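Progress Report: Street Signs, Sidewalks and the Ustetti Road Culvert

4 min read

Print | E-mail this page

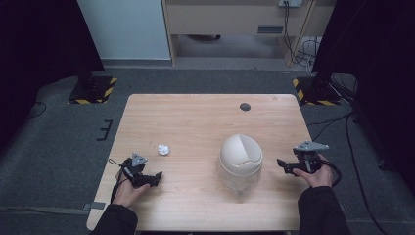
Saturday, May 18, 2024

Hello again to everyone at the Qiu Fund. I promised you a report once the spring work was under way, and it's well under way, so grab a coffee. I'm the town clerk in Vurby, which in a place our size means I also keep the grant binder, answer the phone and get the calls when a stop sign goes missing.

The big news first: the Ustetti Road culvert is in! The old pipe came out in April, in two pieces, and the new one went down that same week. We had the road closed for nine days. The detour went past the grain elevator and I heard plenty about it, mostly from folks who had to leave for work early. The gravel is back on top and graded, but the shoulders still need seed, and the crew wants one good rain to settle everything before they call it finished. I'm leaving that line in your spreadsheet marked "open" for now.

Sidewalks are slower. You'll remember we asked for money to replace the worst stretches on Main and on the school side of Second Street. The council awarded the work to Ovau Concrete at the March meeting (one no vote, over the start date, and the alderman in question was pretty gracious about it afterward). So far they've poured the full block in front of the post office plus the corner ramps at Second. All told we have 70 feet of new walk done on Main, and the rest is staked out with orange paint. The ramps look great and the bumpy yellow pads are down. I've already seen strollers using them.

What's held us up is the water shutoffs. Three of the old valve boxes sit right in the middle of the walk and none of them matched our map. One was buried under a foot of dirt! Our public works guys had to find them, raise them and put new lids on before Ovau could form up that section. None of that is charged to your grant – it came out of the water fund, and the council approved the transfer at the second April meeting.

Now the street signs, my favorite part. The new ones are the bigger reflective kind and I can read them from my car at night without squinting, which I can't say for the old ones. The order was for 42 signs. All of them arrived, but two had the wrong spelling (we are not "Vurbey" and never have been) and went back. The replacements should come with the next freight delivery. Everything north of the tracks is up. South of the tracks will have to wait until the post-hole auger is fixed, and I'm told the part is on order.

On money, we're in decent shape. We've drawn down the first payment and spent nearly all of it. There was $2,830 left in the sign line as of the last bill list, and I'd like to ask if we can move it over to sidewalks once the posts are paid for. The ramp at Second and Elm needed more base rock than the bid called for, and the change order is sitting on my desk waiting for the June agenda. I don't want to bring it to the council until I know whether your rules allow the switch. Your handbook says changes under ten percent only need an e-mail, but then page 14 seems to say something different, so please tell me which one to follow.

A couple of loose ends from your last letter. You asked for proof that we posted the public hearing notice. It ran in the paper and was taped up at city hall, the library and the post office, and I've mailed you the affidavit. You also asked about the safety plan for kids walking to school during construction. We moved the crossing one block east with cones and a sign, and the school sent a note home. School lets out before the Second Street pour, so that should take care of itself.

What's next: finish the Main Street walk, seed the culvert shoulders, hang the south side signs and get the playground block bid out. I'm hoping to have roughly two-thirds of the total project wrapped up by the time I write again. If the weather gets silly on us I'll let you know sooner.

Your site visit is fine any weekday except council day, when I'm buried in packets. Park behind city hall, because the front spaces are where Ovau keeps the mixer. Wear shoes you don't care about if you want to walk down to the culvert – the bank is still pretty soft.

Contact the City Clerk's Office | © 2024 City of Vurby | Back to top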